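About Us

Hi, I'm Gladys Llanos, and I run the Wovimville Local History Project with my friend Relu Toma. We started out as two neighbors arguing about when the first ferry crossed the river (I said before the mill, he said after) and we ended up with 1,030 scanned letters, deeds and maps. We still argue about the ferry!

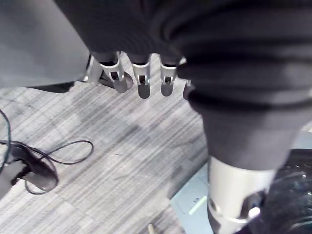
What we cover

Mostly the early settlement years – the river landing, the Lungu mill, and the railroad spur that pulled half the stores over to Edo Street. We've also mapped 212 of the original town lots, and Despina Preda is working through the old school registers, which are a joy if you like terrible handwriting.

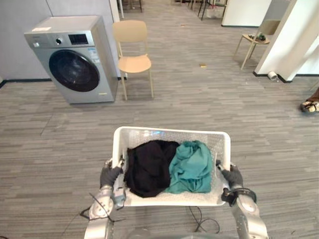

White basket, held at both sides.

Who does what

Relu handles maps. I transcribe letters and answer the mail, usually late in the evening with a cup of tea. Domnica Hodoroagă leads our walking tours, which start up again in April and take up to 16 people. 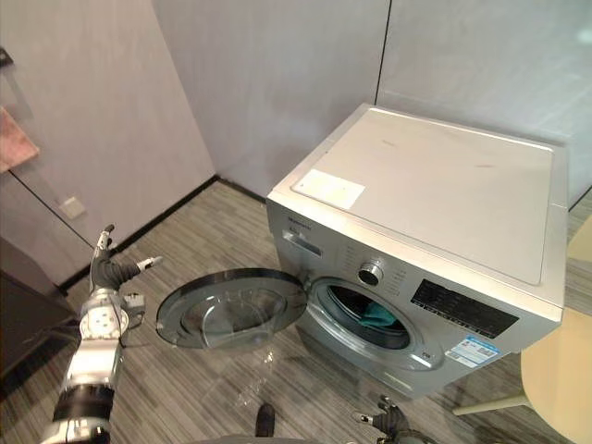

She'll happily do a shorter one for school groups too, down to the landing and back. If your family farmed out toward Plellano, please write to me – we have only six letters from that side of the river and I'd love to read more.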